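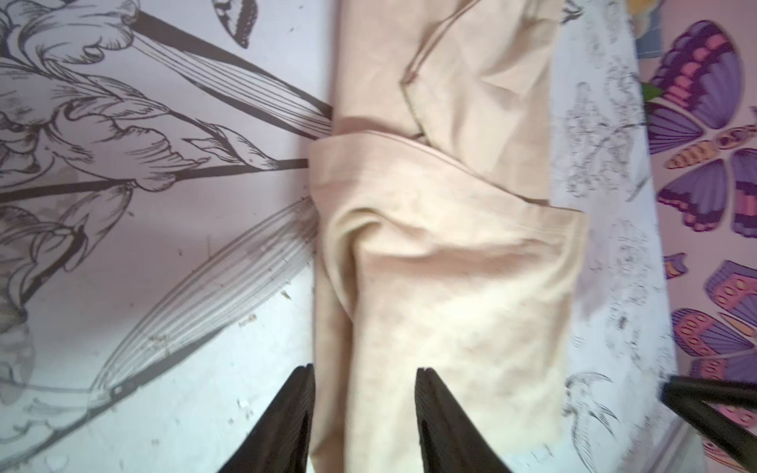
「パンツはね、最初に半分にするところで全部決まるんですよ」

席に着いて三分もしないうちに、マルコス・ハジゲオルギウ（Markos Chatzigeorgiou）さんはもう手を動かしていました。こちらはまだ録音のボタンを押したかどうかも怪しいというのに！　慌ててノートを開いて、とりあえず「半分」とだけ書きました。

マルコスさんは、古着と直しの店「Bondside」をひとりで切り盛りしている人です。テッサロニキ生まれ、日本に来て十年ちょっと。私はこの店に自分の服を直してもらっているうちに、受け取るたびに畳み方がきれいなのが気になって気になって、とうとう「畳むところだけ、話を聞かせてください」とお願いしてしまいました。直しの話じゃなくていいの？と三回くらい聞かれました。いいんです、畳むところで。

八月の午前10時、開店前の一時間をもらいました。

まず聞いたのは、どこで覚えたのかということ。

「おばの店です。Giannakopoulosっていう、おじの名字そのままのクリーニング屋。夏休みのあいだ、そこで畳む係をやらされました。アイロンは熱いから触らせてもらえない。レジはお金だから触らせてもらえない。残っているのが畳むことだけ（笑）」

ひと夏でどれくらい畳んだんですか、と聞いたら、即答で「1,753枚」。冗談かと思ったら、おばさんが帳面につけていて、最後の日に数字を見せてくれたんだそうです。一枚いくらの約束だったから、おばさんも本人も真剣だったとか。

「そのうちいちばん嫌いだったのが、薄い色のコットンのズボン。ベージュとか、桃色がかったのとか。汚れた手で触るとすぐわかるし、布がやわらかいと言うことを聞かない。まっすぐ置いたつもりでも、途中でねじれるんです」

ああ、わかります。私も家でやっていて、片脚だけぷくっと膨らんだまま、まあいいかと引き出しに押し込んでいます。そう白状したら、マルコスさんは本当に悲しそうな顔をしました。

「それ、上から押してるでしょう。押しても消えないですよ。ねじれは布の中にいるから、端まで連れていって出してあげないと」

連れていって出してあげる。この言い方が好きで、帰ってから何度も使っています。

具体的にはどうするのか。マルコスさんのやり方では、まず縦に長く、台のまんなかに置きます。ウエストを向こう、裾を手前。左右の脚を重ねたら、股の三角に出っぱるところを内側に入れて、だいたい長方形にする。ここまではよく聞く手順ですよね。違うのはそのあとで、すぐには折らないんです。裾をつまんで、手前にすっと軽く引く。それから手のひらで、ウエストから裾に向かって一回だけなでる。

「一回だけです。二回なでると、今度は上の布だけ動いて、下とずれる。おばには手の甲をぴしっとやられました。『パンの生地じゃないんだよ』って」

ポケットはどうするんですか？

「中で袋が丸まっているから、先に手を入れて平らにする。これをやらない人が多い。外からいくらきれいにしても、ポケットの袋がだんごになっていたら、そこが山になります。縫い目のあるところは布が厚いでしょう。厚いところと厚いところが重ならないように、少しずらして折るんです」

折り目を斜めにしてしまう癖も相談しました。まっすぐ折っているつもりなのに、開いてみると右が下がっている。するとマルコスさん、私に一本畳ませて、横からじっと見て、ひと言。

「利き手ですね」

右手のほうが力が強いから、右だけ余計に引いているらしいんです。直し方は簡単で、折るときに布を見ないで、台のふちを見ること。台のふちと折り目が平行ならそれでよし。やってみたら、これが……できた！　四十年近く生きてきて、台のふちを見たことなんて一度もなかったです。

台の話が出たので、台についても聞きました。プロはやっぱり無地の大きな作業台なんでしょう？

「いや、僕は柄があるほうが好きです。花でも葉っぱでも、線で描いてあるような柄。白い台に薄い色の服を置くと、どこまでが服かわからなくなるでしょう。黒い線の絵があると、布の端がはっきり見える。家の台所のテーブルでも十分ですよ。ただ、つるつるすぎるのは困る。服が逃げるから」

ここでコーヒーが出てきました。近所の焙煎屋「Cikel」の豆で、かなり濃い。畳みものの横で飲むのは怖くないんですかと聞いたら、「だから今、別のテーブルに移ったでしょう」と言われました。たしかに、いつのまにか窓際の小さいテーブルに誘導されていました。

話は古着のことに移りました。店に来る服には、洗っても残る薄いしみのあるものがけっこうあるそうです。

「僕はあまり気にしない。もちろん落とせるものは落とします。でも全部消そうとすると布が痩せるんです。落ちないものは、畳むときに内側に回す。売るときにはちゃんと開いて見せますよ、隠しているわけじゃない。しまうときくらい、いい顔を外にしてあげたいというだけ」

値段はどうしているのかも、ちょっと意地悪く聞いてみました。裾上げの最低料金は700円。ひざの裏当ては755円。その5円はなんですか？

「糸代（笑）。最初は750円にしていたんですけど、Butisっていう糸に替えたら少し高くなって。じゃあ5円だけもらおうと。お客さんが小銭を探すから、評判はよくないです」

私も先月、その小銭を探したひとりです。

畳んだあとのしまい方についても、しつこく聞きました。立てるのか、積むのか。これはもう宗教みたいなもので、友人同士でもめるのを見たことがあります。マルコスさんは「ズボンは積む、シャツは掛ける、Tシャツは立てる」派。やわらかいズボンは立てても途中で腰が折れて、となりに寄りかかるからだそうです。積むのは五本まで。それより高くすると、下のを抜くときに全部崩れる。

「で、崩れたら畳み直さないでしょう？」

直さないです。

「みんなそう。だから五本」

うちの引き出しには、たぶん九本積んであります。言えませんでした。

もうひとつ、畳む気が起きない日はどうするのかという質問もしました。これは完全に私の個人的な悩みです。洗濯ものが椅子の上に山になって、その椅子に座れなくなって、隣の椅子に座って、という暮らしをしているもので。

「全部やろうとしないで、いちばん大きいのを一枚だけ畳むんです。シーツとか、ズボンとか。大きいのがなくなると山が急に低くなる。それで気が済んだらやめていい。僕だって家ではそんなものですよ。店では畳むけど、自分のシャツは椅子の上」

これを聞いてどれだけほっとしたか！　シャツは掛ける派じゃなかったんですか、と突っ込んだら、「椅子の背に掛けてある」とのこと。ずるい。

開店の時間が近づいて、マルコスさんが表の札を返しに立ちました。私は練習に使わせてもらった一本をもう一度広げて、ポケットに手を入れて、裾を引いて、一回だけなでて、台のふちを見ながら折りました。戻ってきたマルコスさんは、それを手に取って、ちょっと首をかしげて、角をひとつだけ直しました。

「うん。おばの店なら、半額は払ってもらえる」

その日は直しに出していた麻のスカートも受け取って帰りました。もちろん、きれいに畳んでありました。もったいなくて、まだ袋から出していません。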